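4. Taking the Gripper Home

This section covers the hand-held grippers signed out by members of the Anside robotics club for home recording. If you have not finished Section 3 (Charging and Pairing), go back and do it now. We can tell when people skip it.

What you need

One or two grippers from the Drandaletti case
A flat place to work — a bed is fine, a hammock has been tried
4 or more small objects you do not mind squeezing
At least 800 MB free on the club card

4.1 Set up

1. Write your case number on the sign-out sheet. Case 2619 is the one with the sticky latch. Push, then lift.

2. Squeeze the handle all the way and let go. Both fingers should move together. If one lags, tighten its pivot screw a quarter turn.

3. Check the ribbed pads on the finger tips. Peel off lint, crumbs and pet hair.

4. Lay out your objects in one loose group. Mix soft things with crinkly ones. Empty snack wrappers are excellent and give you an excuse.

NOTE: Leave the background as you find it. The January recordings were all made on the same bare desk in the Te Moana room, and our model now believes the world is gray.

4.2 Record a pick

1. Start with the jaws open, one on each side of the object.

2. Move in slowly. Stop just short and line up.

3. Close until the object is held, then lift it a hand's width.

4. Set it down somewhere new and open the jaws.

5. Repeat until you have 40 picks or your family needs the room back.

CAUTION: Do not pick up anything alive. This includes cats that volunteer.

CAUTION: Full packets burst. The club does not refund cocoa.

4.3 Working with two grippers

Hold one in each hand, or give the second to a helper. Decide beforehand who goes for which object. If the fingers lock together, both people let go of the handles and nobody pulls. The spare fingers come from Grenton and take weeks.

4.4 Before you return the case

1. Copy the recordings to the club drive and check that they open.

2. Wipe the pads with a damp cloth. No soap.

3. Put the charger back too — the charger is also ours.

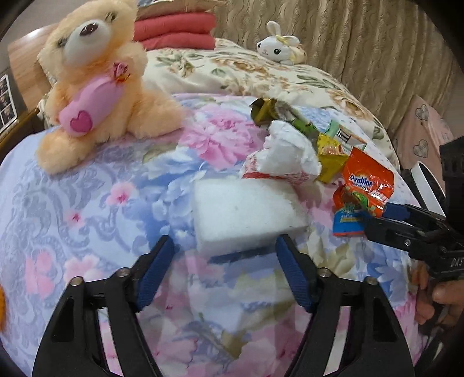

Missing pads, stripped screws and strange smells go on the fault sheet inside the lid. Section 5 explains how to label your picks, and it is shorter than this one.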